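Getting Smooth Motion in Stundbridge Without Wrecking Your Input Lag

If you've been playing Stundbridge on a console and wondering why the camera feels mushy, good news – it's fixable in a few minutes, and the difference is huge!

Start on the title screen, because the display menu is locked once a race loads. Open Settings, then Video, and switch from Quality to Performance. You lose some shadow detail on the Gesbridge track, but I stopped noticing after two laps.

Next, set Motion Blur to 0 and leave Frame Pacing on. Then go to your TV and turn on game mode for that one HDMI input (most sets remember it per port, so check the right one).
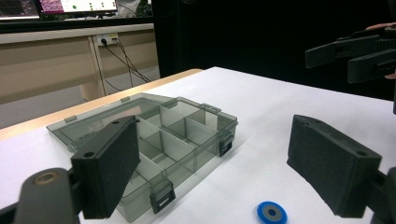

Mikuš wrote in to say that Frame Pacing made things worse on a 120 Hz screen, and that turning it off cleared up the stutter right away. Worth trying if your TV goes that high! On my 60 Hz set it has to stay on.

Last step: stick response. Push the slider up to 100, drive the first four corners of Gesbridge, then back it off by 2 at a time until the car stops twitching. I landed on 92 and I love it.

Save it as a custom profile before you quit – the game drops unsaved changes.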